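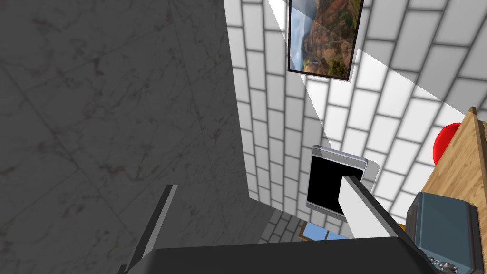
Written by Ffion Harries, Jivico manual team. Last changed in May.

Docs > Vandotness > Wrist View Study > 4. Rendering the episodes

4. Rendering the episodes

In this section you render the wrist view for the simulated rooms and prepare it for the comparison in section 5. The method asks if a policy trained on varied walls and light needs fewer real episodes. Please finish section 3 first.

4.1 Prepare the room

1. Open the Krajčí scene pack and choose a room with a wall panel. The panel has a glossy black screen and is our reference for orientation.
2. Set the wall materials. For the first run, keep the marble and the white brick as they are delivered.
3. Attach the camera to the wrist link. Both fingers of the gripper must stay in view when the gripper is open.
4. Render one still and compare it with the still on this page. A strongly tilted view is correct, the camera turns together with the wrist.

Note: The marble has very low contrast. In our tests the depth estimate was weaker on it than on the brick, so do not use a room with marble only.

4.2 Run the batch

5. Set the number of episodes to 2000 and the random seed to 20.
6. Choose "light: varied". Leave "objects: varied" off, it belongs to section 6.
7. Start the batch. A log line is written after every 100 episodes.
8. When the batch is ready, run the check script. It removes each episode where the fingers pass through a surface.

CAUTION: Do not change the wall materials while a batch is running. The renderer accepts the change without a warning, and the episodes before and after it can not be separated later.

4.3 What we obtained

Our full set, after the check, has 2678 episodes from two batches. The policy trained with varied light reached the panel more often than the one with fixed light. With the Drandov controller the difference was smaller, and we do not yet know the reason. If you use this controller, write its version in the run notes.

Continue with section 5, Comparing the policies.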